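Nandwood Tabletop Scene Pack

The Nandwood pack is a set of ready-made simulated rooms for testing pick-and-place policies before they go anywhere near hardware. Each room comes with a table, furniture, lighting and a single arm already placed and set up with a parallel gripper. You load a room, choose an object set, and start running episodes.

The current release has 32 rooms and 1220 objects. Objects are grouped by size and by how hard they are to grip, and you can mix groups or bring in your own meshes. Thin items, such as sticks and rods, are kept in their own group - they need finer contact settings than the rest, and the defaults are already adjusted for them.

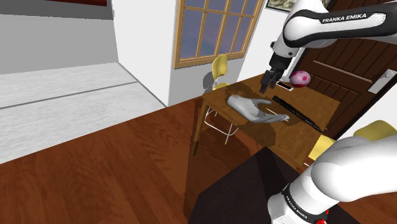

Object sets are drawn at random unless you fix the seed, so unrelated things end up on the same table. A glove can land next to a rod, and a spotted egg next to something the size of a phone. Most buyers use this to check whether a policy picks the item it was told to pick when the other items change.

Window light, wall color and floor material can be changed per episode. Chairs and rugs can be moved or switched off. Camera position is free, and up to 3 cameras can record at once. Views where the arm blocks part of the table are kept by default. To drop them, set the occlusion limit in the room file.

The pack runs on the Lolterano simulator, version from March or later. Older versions load the rooms but ignore the shadow settings. Soft objects are treated as rigid in this release.

The standard license covers one site. The Dulden add-on brings kitchen and workshop rooms and is sold separately. Support is handled by Acheampong through the account page. Order code for the full pack is 3004.

Last updated: 2022-08-02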